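Why does a potato have eyes?

Look closely at a potato. Do you see the small holes in its skin? We call them eyes, but a potato cannot see with them. Each eye is a place where a new plant can begin.

Is a potato a root?

Many people think so, because it grows under the ground. But a potato is a part of the stem. It is called a tuber. The plant keeps its food there for the cold months. A carrot is different, it is a real root.

What happens in spring?

When the soil becomes warm, the eyes wake up. Small white shoots come out and go up to find the light. In the village of Gornunier, the school garden has 3 rows of potatoes. Last September the children took 300 potatoes out of the soil!

How do we keep potatoes?

Potatoes like a dark, cool and dry place. A basket is good, because air can go through it. In the light, potatoes become green and taste bitter. Do not eat the green ones.
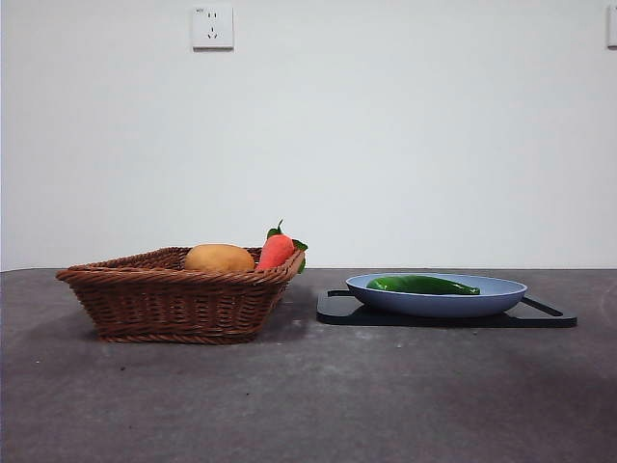

Try it at home

Put one old potato in an egg box, with most of the eyes up. Leave it near a window for 9 days. Draw the shoots every morning.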